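4.3 Caring for the Printed Worktop

The Tumier worktop is supplied with a printed marble pattern under a clear protective coat. The coat resists everyday spills but may be damaged by abrasive cleaners and standing water. Carry out the steps below once a week and after any spill.

Before you begin, clear the worktop and make sure that the room is well lit.

1. Remove crumbs and dust with a soft, dry brush. Do not use a scouring pad.
2. Mix 20 ml of Jata cleaner with 400 ml of lukewarm water.
3. Dampen a cotton cloth in the solution and wring it out well.
4. Wipe from the back of the worktop toward the front, following the full width.
5. Wipe again with clean water and dry at once with a second cloth.

CAUTION: Never pour the solution directly onto the worktop. Liquid that collects along an edge can lift the printed layer. 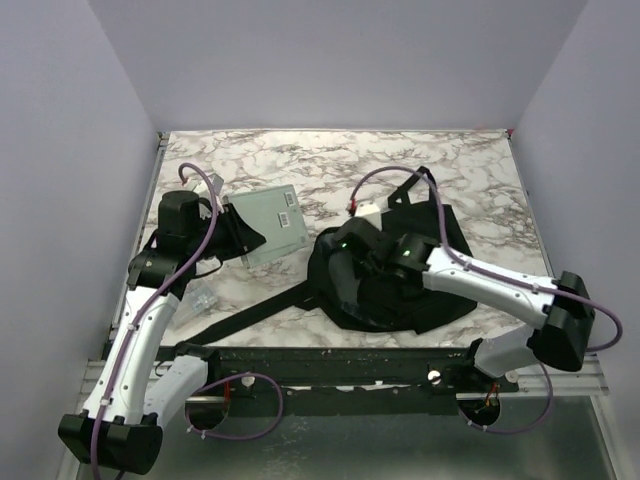
Figure 4-2. White marble pattern with grey-brown veins.

NOTE: The veins are irregular by design, and two worktops with the same pattern will differ slightly. Marks that follow a vein should be checked under daylight before they are treated as stains.

For coffee, tea or ink, leave a damp cloth over the mark for five minutes and repeat steps 3 to 5. If the mark remains, do not scrape it - contact the service desk and quote the number on the delivery slip. Requests are handled by Maricel Padilla, Monday through Friday.

Spare cleaner is sold in 700 ml bottles. Store the bottle upright, away from sunlight and out of the reach of children. Scratches and chips are covered in Section 4.4.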